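Chapter 6
Storing Parts and Small Stock

What this chapter covers
Open bins and closed bins
Racks, shelves and the tops of racks
Sorting by part, by job and by use
Labels and bin lists
Desks as unofficial storage
Cords and cables that come down from above

Most workshops start with too few places to put things and end up with too many. A new shop buys one rack of bins and fills half of it. Two years later the rack is full, there are boxes on top of it, a bin has appeared on the floor, and the person who knew where the quarter-inch washers were has moved to another job. The parts are all still in the building. Finding them takes longer than it should.

Chapter 5 dealt with large items such as sheet stock, pipe and finished goods on pallets. The parts in this chapter are small enough to hold in one hand. They include fasteners, fittings, connectors, springs, spare switches, short lengths of tubing and the many odds and ends that a repair or assembly job uses up. They cost little by the piece, and a missing one can still hold up a day's work.

The Skisen shop

Several sections refer to a repair and assembly shop called Skisen. When Muthu Warrier took over its stockroom in February, he found 246 kinds of small parts on the bin list. He and Su-bin Hong went through the rack one column at a time and compared what was in each bin with what was on its label. In 81 bins the two did not match. Some held the right part in the wrong size. Others held a mix, usually where someone had emptied a pocket at the end of a shift. A few were empty, and the parts were later found in a desk drawer.

Warrier did not buy a new rack. He moved the parts used every day to the rows between waist and shoulder height, put the heavy ones below that, and left the top for things needed a few times a year. Hong rewrote the list so that each line gave the column, the row and the part, in that order. The whole job took two weeks, done in the slow hours after 3 p.m.

You will see Warrier's first list and Hong's second one in Section 6.4. Compare them before you read the explanation.

Terms used in this chapter

Open-fronted bin. A bin with a low front edge, so that a hand can reach in while the bin stays in place. Open-fronted bins can be stacked in rows and still be used.

Tote. A larger bin that is carried from place to place. A tote has no fixed position unless the shop gives it one.

Point of use. The place where a part is needed. Storage at the point of use saves walking but is harder to keep in order, especially on a desk that several people share.

Home. The one position where a part belongs. A part with two homes must be counted in both.

Drop. A cord or cable that comes down from the ceiling to a work area. Drops keep cords off the floor. They also take up space that people forget to plan for, so they are treated here along with storage.

Color and what it means

Many shops own bins in more than one color. Sometimes the colors were chosen on purpose, with one for fasteners and another for electrical parts. Just as often the shop bought whatever the supplier had that month. Either is acceptable, but a new worker will assume that color means something. If it does, write the rule on the rack. If it does not, say so on the first day. Section 6.3 describes how Solveig Nordin set up a two-color system at Duvotis and why she dropped one of the colors later.

Before you read on

Look around a work area you know, such as a school shop, a garage or a stockroom. Make a rough sketch of it on one sheet of paper. Mark the rack or shelves, the desks or benches, any bins that stand on the floor, and any cords that hang from above. Then mark where a person would have to stand to reach each one. Keep the sketch — you will redraw it at the end of the chapter.

Figure 6.1 is a view across an open work area with a tall rack of stacked gray bins on the far left. Red bins are kept on top of the rack, and a blue bin sits beside a desk. Yellow cables hang from the ceiling. As you study it, think about which of these places you would use for parts needed every hour, and which for parts needed once a year.

Figure 6.1 Bin storage and desk in an open work area
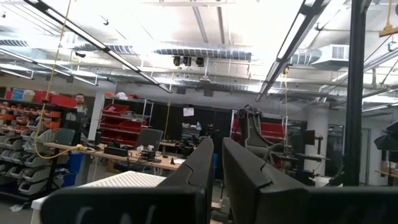
6.1 Choosing Bins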